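Pevico Shooting Forum > Reloading & Ammunition > Rimfire

Thread: Switching lots mid season, how much do you re-zero?

Posted by zurn_nnamdi, Dec 3, 2019

Quick one before I head out. Down to the last two boxes of my good lot of standard velocity .22, club league runs till June. Shop at Zurncombe has the same brand, same box, different lot number. Do I just buy a brick and go or do I need to test it first? Prone, indoor, nothing fancy. Rifle is a secondhand bolt gun, heavy barrel, shoots better than I do.

Nnamdi Adebisi

---

coldbore_chin wrote:

Test first. Always. Buy two boxes, shoot groups off a rest, then decide. A new lot can move your zero a couple clicks or it can open the group right up and you wont know which until you shoot it.

Dont buy the brick blind. I did that once and had a winter of plinking ammo I paid match prices for.

---

OldBokero wrote:

Disagree, sort of. For club league with standard velocity? Buy the brick. Shoot sighters. Move on with life.

Lot testing is for people whose rifle and hold are both good enough to see it. Most of us at Bokero are dropping points on breathing and trigger. I have shot four different lots this season and my average is my average.

---

coldbore_chin wrote:

Your average is your average because you never found a lot that worked lol

Serious though. He said the rifle shoots better than he does. Thats exactly the rifle where it shows up. And its two boxes, not a trip to the factory test tunnel.

Chinyere

---

omo_akpan wrote:

Somewhere in between for me. I buy two boxes, shoot five shot groups with the old lot and the new lot on the same card, same session. If I cant tell which is which I buy the brick. If the new one is throwing flyers I leave it on the shelf.

Same session matters. Different night, different temp in the range, different you. Clean or dont clean but do the same for both.

Also if you do clean, give it a few fouling shots before anything counts. Going from one lube to another can take a while to settle. Same brand so probaly fine but still.

---

zurn_nnamdi wrote:

OK thanks all. Five shot groups or ten? And how many groups is enough? I see people online posting one tiny group and calling it done.

---

omo_akpan wrote:

One group tells you nothing. I do 40 rounds of each. Eight groups of five. Look at the worst ones, not the best one.

---

OldBokero wrote:

40 rounds of each and you've used up most of a box of your good lot testing against it. He's got two boxes left! Thats my whole problem with this. You burn the good stuff proving the other stuff is nearly as good.

---

coldbore_chin wrote:

Fair point on that. Then shoot 20 of the old and all you like of the new. Or skip the old, you've got a season of cards with it already, you know what it does.

---

omo_akpan wrote:

Old cards are position shooting though, with him in the way. Not off a rest. Not comparable.

---

coldbore_chin wrote:

Comparable enough.

---

omo_akpan wrote:

Its really not. I've got cards from prone and cards from the bench with the identical lot, look like two different rifles. Anyway.

---

UzorTwo wrote:

Coming at this from a different side. Has the OP checked his action screws? I chased "bad lots" for most of a year. Front screw was loose. Torqued it, every lot I'd written off came back in. Would do that before spending money on anything.

Also wipe the chamber. Lead and wax ring builds up just in front of it, groups open slowly, you blame the ammo.

Chidubem

---

OldBokero wrote:

^^ this. Half the ammo complaints at our place are screws, scope mounts or a chamber like a candle factory.

---

zurn_nnamdi wrote:

Havent touched the screws since I bought it. Will check tonight. No torque driver, can I do it by feel?

---

UzorTwo wrote:

You can but you wont be able to repeat it. Someone at the club will have one. Write down whatever you set and stick it inside the case lid. Dont go copying a number off here, depends on stock and bedding.

---

omo_akpan wrote:

Put a witness mark across the screw head too, bit of paint pen. Then one glance tells you if its moved.

And Nnamdi while you're here, what are you storing it in? If the bricks sit in a car trunk or a garage over winter I'd sort that before worrying about lots. I keep mine in the locked cabinet in the hall closet, steady temp all year.

---

zurn_nnamdi wrote:

Locked cabinet, spare room. Stays cool, no damp that I know of. I've moved most of the other stuff out of there now, new shelf went up so at least I can get to the cabinet door. 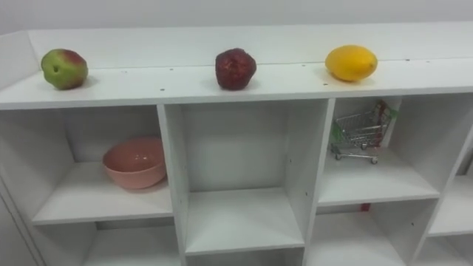
New shelf, fruit on top for now.

Cabinet is bolted down so the shelf had to fit around it, took me all weekend. Anyway temp in there barely moves. So not storage I think.

---

coldbore_chin wrote:

Storage sounds fine. .22 is pretty forgiving if its dry and not cooking. I've shot boxes that were older than some of our juniors, no trouble apart from the lube drying out a bit.

---

OldBokero wrote:

Dried lube will string your shots vertical on the old stuff. Or I imagine it does. Could be me getting tired.

---

coldbore_chin wrote:

Could be your lots.

---

OldBokero wrote:

Walked into that

---

obi_ida wrote:

Only just seen this. Obinna, I run the rimfire bench nights at Nnaji range. Couple things.

Ask the shop to hold a brick for you. Plenty will if they know you. Buy two boxes of the same lot, check the number on the brick AND on the boxes (I've seen mixed ones on the same shelf), test, go back. That fixes the argument up there, you get your test and you dont lose the lot to someone else.

Second, dont test at 20 yards and expect to learn much if you've got anything longer available. Our indoor is short and nearly everything makes one hole. Take it outside to 50 on a still morning and the differences show up. If indoor is all you ever shoot then test indoor, and OldBokero is closer to right than people are giving him credit for.

---

OldBokero wrote:

Framing this.

---

omo_akpan wrote:

He said "closer"

---

zurn_nnamdi wrote:

League is all indoor but I do want to try the outdoor matches in summer. Will ring the shop re holding a brick, good idea. Lot on the shelf ends in 133 if anyone else has it? Same green label as my current ones.

---

coldbore_chin wrote:

Not seen 133 over here. And dont read anything into someone elses results with it anyway. What one barrel likes another one hates. My sister in law and I have the same model rifle and cant share ammo.

---

UzorTwo wrote:

Seconded. Consecutive serials can disagree.

---

obi_ida wrote:

Agree up to a point. A really bad lot is bad in everything. A good one is a maybe. So asking is worth it, just to dodge the stinkers.

---

coldbore_chin wrote:

When did you last see a lot that was bad in everything? Big name standard velocity, not bulk pack.

---

obi_ida wrote:

Bulk mostly, yes. One match lot a while back, light strikes in three different rifles on the same night. Swapped lots, gone. Rare, I'll give you that.

And since it came up, anyone reading who gets a click and no bang: keep it pointed downrange, wait it out, then open the bolt. Saw someone whip the bolt open straight away last month and had words.

---

zurn_nnamdi wrote:

Update. Front action screw was loose. Not flapping about but took a good bit of turn before it bit. Rear one was fine. Borrowing a torque driver from the club next practice and will do both properly.

Shop is holding a brick for me till the end of the week. Two boxes in hand. Numbers match on both boxes, I looked.

---

UzorTwo wrote:

Told ya. Re-zero after you torque it, BEFORE you test anything. It will have moved.

---

OldBokero wrote:

So going to shoot the old lot some more after the screw is done? Because now you dont know what the old lot does either.

---

omo_akpan wrote:

Which is why you shoot both in the same session like I said at the start

---

coldbore_chin wrote:

ok yes. With the screw moved I'd shoot both. 20 and 20, keep the rest of the good stuff for league.

---

zurn_nnamdi wrote:

20 and 20 it is. Will post the cards, they wont be pretty. Off a bag not a proper rest unless someone lends me one.

---

obi_ida wrote:

Front bag plus a rear bag is plenty. Spare rear one in my truck if you're ever over at Nnaji. Number your cards before you start, you will mix them up otherwise.

Last updated by zurn_nnamdi: added lot number to post, fixed title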